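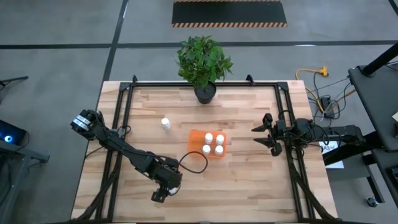 Palesa Kekana wrote back that the wrist offset should be redone before we touch the policy again, and she would not trust any run made with the February numbers.

Home | Notebook | Teams | Calendar | Log in
Search this notebook Go

May 20, 2020 -- Clativura student project, bottle task

Redid the offset on both arms. Left gripper was off by 2 mm in x, right one fine. Saved as lirnby_cal_b.

Bottles go in the orange tray, two by two. Plant stays on the table as clutter.

Retraining from the 3,000 step checkpoint -- not from scratch. Episode limit 60 seconds.

To do: ask Bülent Ertürk if the Steyn logger still drops timestamps.

Contact the Clativura lab | Back to top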